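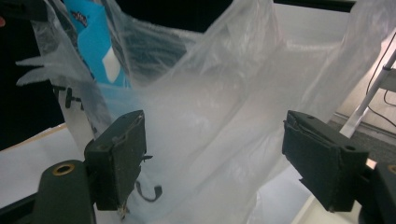

# Chapter 3: Looking After the Gripper

Most faults in a handling cell start at the fingers. They touch every item that passes through, and film bags leave dust on the gripping faces long before the arm needs any attention.

This chapter follows the bag cell at Oddale, which Uwe Engelhardt set up and still services. It has one two-finger gripper and handles over 26 kinds of bag.

You will learn how to:

- clean and check the gripping faces
- replace a worn finger and set the gap again
- test the grip on thin film

Switch off and lock the cell before you start - a finger can close without warning. Section 3.1 begins with the daily clean.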